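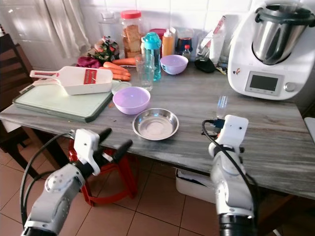 Figure 1. Food preparation station, kitchen site: mandoline on the cutting board, carrots and beetroot behind it.

Household Chores Feasibility Study
Interim progress report to the Stostenero fund
Prepared by Daryna Harasym, Drutari
September 29, 2025

1. Status

The study asks which ordinary kitchen chores a two-arm machine can finish without a person stepping in. Work packages 1 and 2 are complete. Work package 3 (food preparation) is under way and is two weeks behind plan, owing to late delivery of replacement finger pads from Flokico. Spending is within budget.

2. Work since the last report

The log now holds 2,043 attempts across 36 chores. An attempt counts as finished only if the item ends up where the task sheet says and no one has touched the arms or the objects. Partial results are recorded separately and are not included in the totals.

Moving rigid items with a clear edge or handle is the strongest group. Bowls, mugs and closed bottles are picked up and set down reliably at normal counter height. Speed is still poor: clearing a small table takes the machine about 3 times as long as it takes an adult.

Slicing remains the weakest group. Holding a carrot against a blade calls for steady downward force while the vegetable gets shorter, and the controller does not yet adjust its grip quickly enough. Most attempts were stopped by the operator before the last third of the carrot. Leafy produce in thin bags is not attempted at all under the current task sheet. 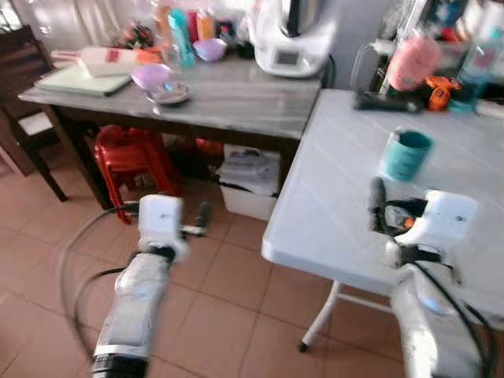
Transfers between two work surfaces were added to the plan at the request of Danylo Hrynyshyn, who reviews the safety side for Pylypenko. The task is to carry one item from the table to the counter, or back, without tipping it. Item placement follows the task sheet loosely, as it would in a home, so the teal mug stands well clear of the drill-like tool and the containers at the back of the white table, while the marble-patterned table has bowls toward the front and bottles near the rear. Reaching past a front item to a rear one is scored as a separate chore.

3. Problems

Shiny metal bowls still cause depth errors, mostly under window light. A filter has been written and is being tested — results are mixed so far. Cable routing on both arms also needs attention, as slack limits how far the wrists can turn.

4. Next period

Slicing trials will resume with the new pads and a slower feed rate. The appliance chores (lid on, lid off, dial to a set position) start in November. We ask the fund to approve moving 2 operator weeks from reporting to trials. The revised schedule is attached as Annex B.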